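Volver a escribir a mano
Publicado en octubre por la autora | 14 comentarios | 2 veces compartido

Llevo unas semanas escribiendo cartas otra vez, de las de sobre y sello, y estoy encantada – aunque mi letra dé pena.

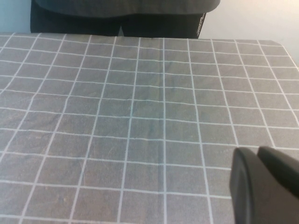

Mi pluma es una Tivine vieja que rasca un poquito, pero le he cogido cariño. La tinta azul de Indeck tarda una eternidad en secar (¡cuidado, zurdos!).

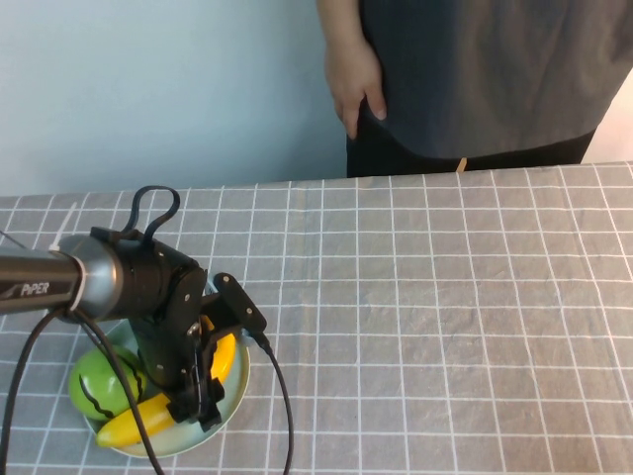

Categoría: Papel y tinta

Escribo de noche, con la radio bajita, y casi nunca paso de dos hojas. Si me equivoco, tacho y sigo.

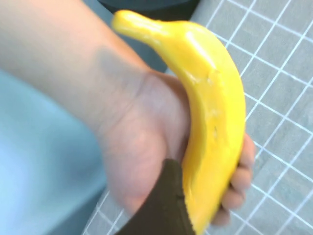
¿Hace falta papel caro? Con uno que no traspase la tinta basta, yo uso el más sencillo de Gernton.

Imprimir | Enviar por correo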